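Sticky residue on a light wood dining table, bottles and paper towels not getting anywhere

Posted in: Furniture and Surfaces
3 replies

Obradović
Member, 14 posts

The dining table is light wood with a pale beige top. I don't know what finish is on it. It was bought used in July and the seller had no paperwork. The half of the table near the corner has gone tacky. A sheet of paper towel laid flat on it lifts with a slight pull, and dust sticks within a day. The other half is normal.

Tried up to now: warm water, then dish soap in warm water, two passes each, dried in between. The tackiness goes away for a few hours and comes back by evening.
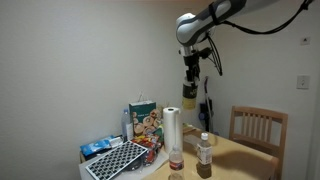
The affected area is where drinks and groceries get put down, and it gets wiped far more often than the rest. Until last month I used an all-purpose spray for this. Is the residue sitting on the finish, or is the finish itself going soft? I would prefer not to sand.

Plorkska
Regular contributor

Find out which one it is before using anything stronger. Pick a spot on the underside edge of the top, if the finish continues there, and a second spot in the tacky area. Put a little mineral spirits on a white cloth and rub each spot lightly for ten seconds.

If the cloth picks up yellow or brown grime and the tacky spot is then smooth and stays smooth overnight, it was wax, polish or cooking grease. Do the whole area the same way, in sections, changing the cloth often. Open a window and lay the used cloths flat outside to dry.

If the spot is clean but still soft enough to take a fingernail mark, the finish has broken down. Frequent spray cleaner plus skin oil will do that to lacquer, and some older varnishes too. Cleaning will not harden it again. You would have to strip that section or refinish the whole top.

The fact that it comes back in a few hours makes me lean toward the second case, but run the test first.

Urex
Member

vinegar. half and half with water, wipe, done. worked on mine

Takholm
Regular contributor

Agree with the test above. I would skip the vinegar on an unknown finish, especially one that may already be soft.

Two additions. Check the humidity in the room. At 80 percent a borderline finish feels tacky even when clean, and the drying times you are seeing will mislead you. Also, stop using paper towels for the drying step. On a soft surface they leave lint that becomes part of the problem. Use a flat cotton cloth.

If you do end up refinishing, a water-based polyurethane changes the color of pale wood less than an oil-based one. Allow 4 hours between coats, or whatever the can says, and keep bottles off it for 14 days. Coasters after that.

Obradović
Member, 14 posts

Did the mineral spirits test. The underside is hard and clean. The top spot gave a brown cloth and still takes a nail mark this morning. Looks like refinishing. Humidity meter is ordered.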